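Speaker notes: Budgeting for a second arm
Hélène Arsenault, Ponetti workshop group
Aug 28, 2019

Slide 1. Hello and who I am

Say thanks to Jarosław for the slot. I run the bench work at Ponetti and I also fill in the purchase forms, so I see both ends of it. Ask for hands: who has one arm already? Who is trying to get money for another? (Wait. Let people look round the room, they'll want to find each other at the break!)

Slide 2. What we asked for in March

First bid was one line: "second arm". Tadeusz sent it back the same afternoon with a question mark on it, and he was right to. We had put down the price of the arm and left out everything that makes it usable: the mount, the gripper, spare fingers, cabling, a bigger bench, and my time.

Second bid had 141 hours of setup in it. People gasped. We used 186.

Slide 3. Why two

This is my favourite bit, so don't rush. One arm can pick up and put down very nicely. The moment a part needs holding at one end while something happens at the other, you are building a jig, and then another jig for the next part, and the jig drawer fills up. Two arms can hold the thing between them.

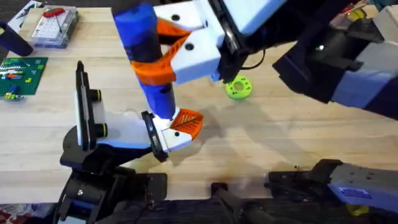 Two arms, one part: the blue cylinder held upright, with a gripper at each end.

Point at the orange fingers. The upper pair are hooked and close round the cylinder, the lower one has a ribbed pad pressed against the base. Different shapes for different jobs, so please, please give fingers their own line in the budget. They are the cheapest thing on the list and the one we reorder most.

Also point at the cable under the upper gripper. Cable length and routing: plan it before you buy the bench!

Slide 4. The sheet

Show the whole sheet, then zoom in on column C.

Arms and mounts: ask for both quotes on the same day. Ours from Zorkari and Tullano were laid out so differently that Konrad had to retype them side by side.
Fingers and pads: we put in 200 for the year and spent 256. I'd go higher next time.
Bench: measure with both arms stretched out. We measured them folded. (Pause for the groan.)
Training: two people at least, in case one is on leave.

Slide 5. What I'd do again

Borrowing before buying. Wanda Czarnecka lent us her bench for a fortnight and we changed half the order afterwards. I can't say enough good things about that fortnight, we learned more there than from all the brochures.

Slide 6. Questions

If someone asks about payback time: we don't have a full year yet, say so plainly and offer to send the numbers when we do. If it goes quiet, ask Konrad about the retyping. The blank sheet is on the table by the door, take one, scribble on it and tell me what I've missed.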